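Garment Styling and Wardrobe Planning
Unit 5: Outerwear over dresses and separates
Handout for students at Ellstead, revised Jul 3, 2018

Scope

This unit deals with the relation between a coat and whatever is worn under it. Colour matching was covered in the previous unit and is mentioned only where it affects proportion. Students should have their own measurements to hand, taken as set out in the measuring sheet.

1. Terms

Coat length is measured from the nape to the hem at centre back. It is not the figure printed by most shops, which is often taken from the shoulder point.

Hem gap is the vertical distance between the hem of the coat and the hem of the garment beneath. It is positive when the dress or skirt is longer than the coat and negative when the coat covers it.

Ease is the difference between the garment measurement and the body measurement at the same level. For a coat, ease is always worked out over the layers to be worn, so a coat that has enough ease over a thin blouse may have none over a knitted dress.

Break is the point at which the front edge of an open coat leaves the line of the body. On a single-breasted coat it usually falls at the top button.

2. Hem gap

A small hem gap, positive or negative, tends to look like an error of fit. The eye reads two hems placed close together as one hem that has dropped. Either let the dress show clearly or cover it fully.

With a full skirt the gap changes as the wearer moves. Measure standing, then seated, then on a stair. Record all readings. If the sign changes between readings, treat the pairing as unsuitable for day wear unless the coat is to be worn open.

Knee-length coats over midi dresses give a large positive gap and work best when the dress is plain below the knee. A strong border print at the hem will pull attention down and make the coat look short.

3. Ease and layering

The armhole is the usual point of failure. A coat may close at the front and still bind at the upper arm. Test by crossing both arms and holding opposite elbows. The back seam should not strain, and the cuff should not rise past the wrist bone.

Sleeves with gathered heads (the Wollik block is the one used in class) need a coat with a dropped or raglan shoulder. A set-in sleeve will crush the gathers and leave a ridge that shows through the cloth.

Slippery linings help over wool and cotton knits. They do little over stiff cotton, where bulk is the trouble and not friction.

4. Working sample

Class pattern 2192 is a collarless coat cut from the Tellgate basic block. Pattern 832 is a shift dress with a side zip. Both are held in the pattern drawer and must be traced, not cut.

Pin the dress toile to the stand first, then the coat toile over it. Mark the hem gap in chalk at centre front, both side seams and centre back. Differences between the side seams normally mean that the stand is not level. Check this before altering the pattern.
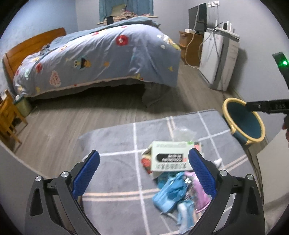
Next, raise the coat hem in 2 cm steps and note the step at which the dress hem starts to read as a separate line. Enter the result on the record sheet under Min. Repeat with the coat open. The two values will differ, and both are needed for the written task.

5. Footwear and leg line

Footwear is chosen after the hem gap has been fixed. An ankle boot ends the leg line low and leaves a band of leg or hosiery between boot and hem. Where that band is narrower than the hem gap, the outfit divides into too many short sections. Use a taller boot, or hosiery in the same tone as the boot, to join two of them.

A court shoe leaves the leg line open and is less sensitive to hem length.

Written task, due in September

Select one coat and two dresses from your own wardrobe. For each pairing give the coat length, the hem gap in all positions and the ease at bust and upper arm. State whether the pairing is suitable worn closed, worn open, both or neither. Sketches should be in pencil, front and back views, with hems marked. Attach the record sheet from section 4.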